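Zelasau 双臂台面单元:安装、日常照看与数据说明

状态:在用,文档随改随更
维护:Orhun Yüksel
最近一次整理:2023-02-13

先说清楚

仓库里的 setup/ 和 logs/ 两个目录,记录的是 Bepari 实验室一张台面、两条机械臂、一个移液器支架的装配与维护过程。里面有标定文件、故障记录、夹爪开合日志,外加一份我不太信的成功率表。想找算法的可以关掉页面了,算法在 Graderby 那个仓库里,由别人维护,我也没有权限回答那边的问题。

写这份说明的起因,是我们收到的安装手册里有一句“开箱后半天内即可投入使用”。我花了 17 天。其中一部分是我自己的问题,比如第一次把底座螺栓拧反了顺序,拆了重来;剩下的大部分,手册根本没提。

我对这套单元的总体看法:能用,可以重复,但远没有宣传材料写的那样省心。凡是下面写“据称”的地方,都是供应方 Sovix 的说法,我没有验证过,或者验证了没复现出来。

台面布局

台面是黑色哑光的。据称黑色有利于视觉分割,我的体会是它对透明物体一点忙都帮不上:孔板的孔和台面本身几乎是一个颜色,深度图在那一带经常是一片空洞。换浅色台面的申请我提过,目前没有下文。

支架放在两臂之间,脚直接落在台面上,没有用螺栓固定。这是我主动的选择。固定以后,夹爪一旦撞上来,坏的就是夹爪;不固定,坏的是标定。标定坏了我能自己修,夹爪坏了要寄回去。代价是每次开工前都得核对支架位置,步骤见后文。

管架放在支架前偏右的位置。它没有卡槽,靠台面上的定位记号对齐。记号用的是低粘胶带,擦台面时容易卷边,请不要拿酒精从边上往里抹。

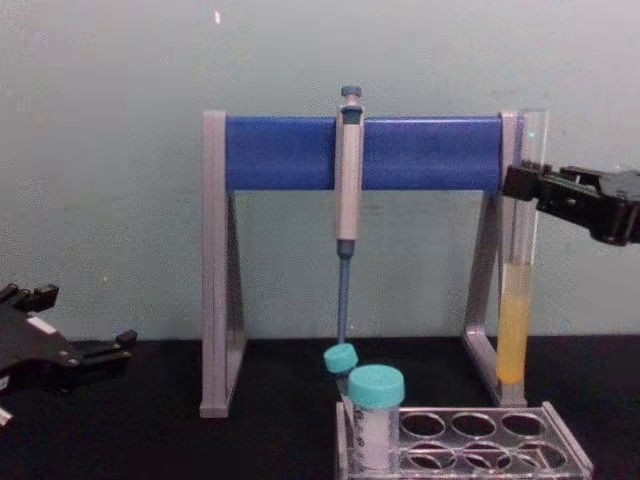
支架位置的核对,我要求每次开机都做,哪怕上一班只停了喝杯水的工夫。手册给的办法是让右臂去碰一个标定块,读力矩突变的点。这个办法在空载时没有问题,可实际干活的时候右爪常常正夹着东西,像现在这样夹着一支装了黄色液体的试管,总不能拿试管去碰标定块。所以我改成先看后量:移液器挂在蓝色横梁上,手柄朝下,末端应当正对小管的青绿色管盖;对不上,就先别动臂,查支架的两只脚,再查管架。目测合格之后,把试管放回、右爪腾空,再按手册走一遍力矩核对。两步都过了才算过。只做目测的人请在日志里写“目测”,不要写“已标定”,这两个词在数据里是两个字段。

还有一点要提醒:目测看的是相对关系,看不出整套东西是不是一起挪了位。有一回支架和管架被人连着台垫一起推了一下,相对位置纹丝不动,两臂却全都偏了。那天的记录我在日志里标成了作废,没有删。

夹爪

两只夹爪同型号,左右互换理论上可行,据称换完自动识别。我换过,识别是识别了,开合行程的零点没有跟过来,得手动重置。

指面的垫片是消耗件。Sovix 建议按使用时长更换,我认为这个指标没有意义。夹塑料管一整天和夹光滑的玻璃管一整天,磨损差得很远。我现在按打滑次数换:同一个班次里出现第二次打滑,停机,拆垫片,看指面有没有发亮。发亮就换,没发亮就用无尘布蘸水擦,装回去再试。

夹持位置也有讲究。手册建议夹在管身中部,重心稳。对短管我没意见,对长试管我不同意:夹在中部,管底离爪近,往孔里放的时候爪子先撞到管架。我让右爪夹在管口以下、靠上的一段,放下去的余量大得多。缺点是管子会轻微摆动,停稳再下放,参数里的 settle_before_insert 就是干这个的,不要为了省时间把它设成零。

夹紧力的默认值偏大。出厂参数我调低过一档,理由写在 setup/grip_notes.txt 里。有人会说调低以后打滑变多,我的日志里也确实有这个趋势。可打滑是软故障,夹碎一支管子是要停线清理的。你如果只夹塑料件,可以调回去。

左爪在多数流程里只是等着,张开,低低地停在台面左侧。我最初嫌它碍事,想让它回到高位待命,后来发现从高位下来的那段轨迹正好擦过支架左脚,避障余量小得让人不舒服。低位待命虽然占地方,起码路径短。前提是左侧台面不要放任何杂物。

线缆

这一节我写得最不情愿,因为出厂方案实在说不过去。右臂末端的线从爪后引出,没有线槽,说明书里只有一句“确保线缆不受拉扯”。臂在某些姿态下会让线弯成一个下垂的弧,靠近台面。弧太紧会扯接头,太松会扫到管架。我现在的做法:

让右臂走到最靠前、最靠下的工作位。
此时线应当略有余量,用手能轻轻提起。
再退回待命位,看垂下来的部分离管架还有没有间隙。
没有间隙就在小臂后段加一道魔术贴,不要用扎带,扎带会把外皮勒出印子。

接头松动的表现很有迷惑性,夹爪会报“位置超差”,看起来像机械故障。我第一次遇到时拆了整只爪子,什么都没查出来,最后把接头往里按了一下就好了。现在遇到超差报警,第一件事是按接头。
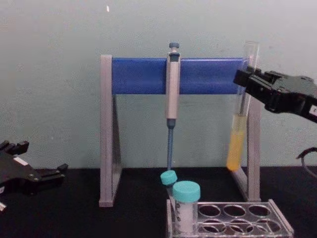 分类:日常维护 / 移液器支架

支架结构简单,两侧是灰色立架,中间一块蓝色横板,移液器夹在横板正面。简单归简单,横板和立架的连接处会慢慢松,松了以后横板会有一点俯仰,移液器末端的位移比你想的大,因为手柄和杆加起来很长。每周用手轻推一次横板,能感觉到晃动就拧紧。不要等到看得出歪。

移液器本身由使用者负责校准,跟本单元无关。有两件事例外。第一,挂上去之前确认下端没有残留的一次性吸头。现有的高度参数都是按不装吸头写的,装上吸头再跑同一套参数,末端会戳到管盖。第二,夹扣的松紧。夹扣用久了会让手柄往下滑,滑得很慢,在一个班次里察觉不到。我在手柄与横板上沿齐平的地方画了一道铅笔线,线低了就说明滑了。铅笔线会被手套蹭掉,蹭掉了请补。

两支带盖的管放在管架最左端。大管直着,没有什么可说的。小管总是往左歪,因为它比孔细。供应方推荐买适配套环,一包的价格够我再买一个管架。我试过用薄垫圈垫着,能正,但夹爪取管时会把垫圈一起带起来,得不偿失。目前的处理是接受它歪,取管前用视觉重新估一次姿态。估得准不准,取决于青绿色的盖子有没有被反光盖住。透明管架的顶板反光很讨厌,光源位置动一点,结果就不一样。

数据内容

logs/ 目录下收录了 26 次完整运行和 6 次中止运行。中止的全部保留,我特别反对把失败记录清掉再发布的习惯,清掉之后剩下的东西没有任何参考价值。

每次运行包含:关节角与夹爪开度的时间序列,标定核对结果,操作者备注,报警记录。备注是人手写的,语气不一,有的只写了“又来”。我没有统一措辞,觉得改了反而会丢信息。

成功率表放在 logs/summary.csv。请谨慎使用。表里的“成功”指流程走到了最后一步且没有报警,并不代表管里的液体量正确,也不代表管子放到位。有一次运行判定成功,管子却卡在孔沿上没有下去,备注里写了,表里看不出来。我建议只看备注,不看表。如果你一定要引用那张表,请连这一段一起引用。

已知问题

力矩核对在室温变化大的早晨偏差偏大。预热 10 分钟后再做,结果稳定一些。据称新固件修复了这个问题,我装了,没看出区别。

急停复位后,右爪会先闭合一次再张开。手里要是还夹着东西,影响不大;要是爪间有手指,影响很大。复位前请把手拿开,这一条没有商量余地。

更换夹爪后标签上的序列号与软件里显示的可能不一致,以标签为准。

视觉对透明试管的边缘估计不可靠,管里有颜色的液体时好一些,空管最差。任何宣称在空管上同样稳定的结果,我都希望看到原始日志。

不适用的用途

不要用这批日志估计夹爪寿命,垫片换得太勤,数据不连续。不要用来比较两条臂的性能,左臂大部分时间在待命。也不要据此采购,我只照看过这一套,没有资格替你下结论。

后续

4月计划换一次右臂末端线缆,并试装第三方线槽。装完会更新“线缆”一节,旧内容挪到 setup/old/,不会直接覆盖。

读者评论

灰桥:按接头那条救了我。我们也是位置超差,售后让寄回,我按了一下,好了。寄修单已经填了一半。

mill_tan:夹紧力调低我不赞成。打滑一次就要重新估姿态,一天下来耽误的时间比清理一支碎管多。你们的打滑记录能不能单独导出来?

Orhun Yüksel:回 mill_tan,可以,报警记录里按 slip 过滤就行。耽误时间我承认,但是清理的人是我,所以参数听我的。你那边夹什么材质?

mill_tan:基本是塑料管。那我调回去了。

南窗:请问支架不固定,有没有试过磁吸底座?撞了能脱开,平时又不会乱跑。

Orhun Yüksel:试过一种,吸力太弱,擦台面都能推动。有好用的请发型号给我,我自己测了再写进来。

青石板路:summary.csv 既然不可信,为什么还放着?

Orhun Yüksel:删了会有人自己算一份,定义还跟我的不一样。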